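Hello again to everybody who follows the hand gripper. I was silent for some time because of work, but in March I could use many evenings for it, so I write a longer thread today.

For new people: I am building a small gripper which you hold in your hand. Two fingers, a camera, no arm. The arm will come when I can pay for it. I call the thing Muli, after the mule of my grandfather, who also carried everything and complained.

The workshop in Rullville is closed for the moment, so all is done at home on the desk in my bedroom. The printer stayed in the workshop. I have only the parts which I carried home in my rucksack.

The fingers are version 5. Version 4 was too narrow and heavy at the tips. Now the plates are wide and flat, with screw holes in the corners, and I can change a plate without opening the whole hand.
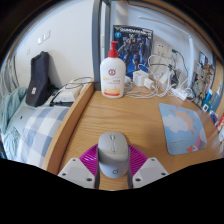 For practice I take the computer mouse very often. It is smooth and round everywhere, so it punishes you if you close the fingers a little bit crooked. A box is too easy. With a box I learn nothing about my fingers.

My rule is to come slowly from above, close, wait a moment, and only then lift. When I hurry, I push the thing away before I hold it. I do the same with a spoon at breakfast, my sister says.

Somebody asked about the pads. They are magenta because Goltik had only this colour left in the soft material. The ridges are diagonal. I tried straight ones first and did not like how round things turned in the grip.

I have now 804 recordings on the disk, some 125 of them useless. Mostly I forgot to start with open fingers, or I stopped too early. I will sort them at the weekend, with a lot of tea. 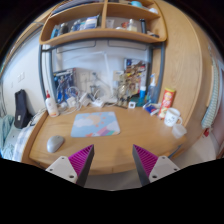

Nadja Baumgartner

Next job is the cable. It comes out on the wrong side for my wrist and I must hold my elbow like a chicken. I have ordered 2 angled plugs from Vendau, but the delivery is slow now, which I understand.

If you have built something similar, please tell me how you fixed the camera so that it does not become loose. I tighten the screw every evening. Glue I would like to avoid.

The drawings for the fingers I will share when the holes are corrected. One is still half a millimetre too near to the border. Good night and stay healthy.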